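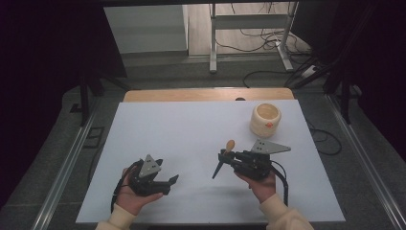
Progress report to the Cluvach Work and Tools Fund

Grant holder: Potlow Packing
Prepared by: Nassoro Nyanda, site manager
For: Steinar Hviid, grants officer
Period covered: second stage, to the end of September

1. Where we are

The first stage report promised you a robot packing gift sets by now. There is no robot packing gift sets. There is a pair of arms from Sperling in the goods-in bay, bolted down and under a dust sheet, and there are four packers in a curtained-off corner upstairs doing what the arms are meant to learn. This is further along than it sounds.

For those reading without the first report to hand: Potlow packs boxed kitchen and table sets for other people's brands, chiefly Luvico. A set is usually a cup and one or two small wooden bits that sit in or beside it. The items differ slightly from one another, they roll, and the box is always a fraction too small. We had two quotes for conventional automation and both came with a suggestion that Luvico change the cup. Luvico would not change the cup.

The method we settled on has packers do the job holding a gripper in each hand, with the movements recorded as they go. Sperling then uses the recordings to train the arms. The work is done on a white board on a table, with one or two items at a time, and is slower than it looks and duller than it sounds. A cup on a board with a small wooden piece held in the jaws next to it is a fair sample of an afternoon.

2. Recordings

The agreed target for this stage was 1000 usable recordings. We have 600.

The shortfall has three causes, in order of embarrassment. We lost the first week because the table was placed under the one light that flickers. We lost most of another to a disagreement between Sperling's software and our network, in which both sides claimed victory. The rest went on a matter of definition. Sperling counts a recording as usable if the item ends up where it should in a single clean movement. Our packers, who have been doing this for years, do not make single clean movements. They nudge. They set a thing down, look at it, and turn it a bit. Ívar Ragnarsson, our most experienced packer, had the highest rejection rate in the building for a fortnight and took it extremely well, by which I mean he printed the chart and put it on his locker.

Aitana Toledo, our engineer on the project, argued with Sperling that the nudge is the skill and ought to be kept in. They have now agreed to accept recordings with one correction in them. Ívar's rate has recovered. The chart is still up.

3. What has changed for the packers

You asked for more on this than we gave you last time, which was a paragraph.

Recording shifts are voluntary and paid at the line lead's rate. Four people came forward, then a fifth, who went back downstairs after two sessions because she missed the radio. (The radio is now allowed. She has not returned.) A session lasts 36 minutes, a number reached by splitting the difference between what Sperling wanted and what people's forearms wanted. The grippers are not heavy, but you carry them out in front of you, often with the palms turned up, and each has a plate on top and a cable trailing off the back. After the first few days everyone had discovered a muscle they had no previous use for. We now stop between sessions for as long as the session took, and people do ordinary desk or line work in the gap.

Florencio Cuesta represents the packers on the project group. He asked me to include the following in his words, and I have, unedited:

"People are not daft. They know what the recordings are for. What they want written down is who does what once the arms are on the line, and they want it before the arms are on the line."

He is right, and it is overdue. The draft agreement is attached as Annex B. In short, no packing job goes during the grant period or for a year after it, the arms take over the Luvico cup sets first, and the people now on those sets move to mixed orders and checking, with retraining on full pay. The part still being argued over is whether someone whose movements were recorded should have a say in later use of them at other sites. Sperling's contract says no. Florencio says otherwise, at some length. I have asked both for a form of words and received a great many of them.

One change we did not plan. Packers have begun commenting on how other packers work, which used to be considered rude. Watching the recordings back, two of them found they had been turning the cup in opposite directions for years, each assuming the other was doing it wrong. Neither has changed, but they do now discuss it over lunch.

4. Equipment

The grippers are doing more hours than we budgeted for and it is starting to tell. The broad dark pads on the fingers are the parts to watch: the long edge of one has a pale worn line along it that ends in a scuffed corner, and the rim of its opposite number is a little ragged. None of this has stopped work. Aitana checks the pads at the start of each day and has asked Sperling for two spare pairs, which they describe as a consumable in the manual and as a special order on the phone. 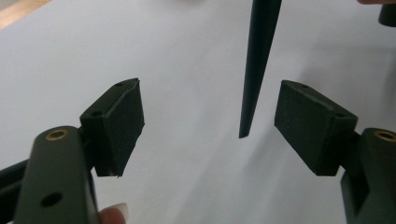

5. Money

Spending stands at 80 per cent of the stage budget, against 60 per cent of the recordings. I would rather you heard this from me than worked it out. The gap is mostly front-loaded: the table, rails, stands and curtains are bought and will not need buying again. Staff time is over, by the amount of the flickering light and the network quarrel. We are not asking for more. We are asking to move the unspent travel line into staff time. The travel was for a visit to Sperling, who have offered to come to us, possibly to see the chart.

6. Next stage

Finish the remaining recordings, with two more packers trained on the grippers so that the load is spread.

Take the dust sheet off the arms and run the first trial on single cups, out of hours, with Ívar and Aitana present and either of them able to stop it.

Settle Annex B before any trial on the live line. Florencio has asked for this to be a condition of the grant and I have no objection to your making it one.

Replace the light.

7. Questions for the fund

Can the stage end be moved by one month without a formal variation? If a variation is needed, please send the short form. Last time we were sent the long one, and page nine asks for the name of our vessel.

Would you accept the packers' own notes as part of the evaluation? They are candid. Some would need the names taken out.

Steinar, you mentioned coming to see a session. Any morning but Monday suits us. You would be welcome to try the grippers yourself, and Ívar has offered to work out your rejection rate.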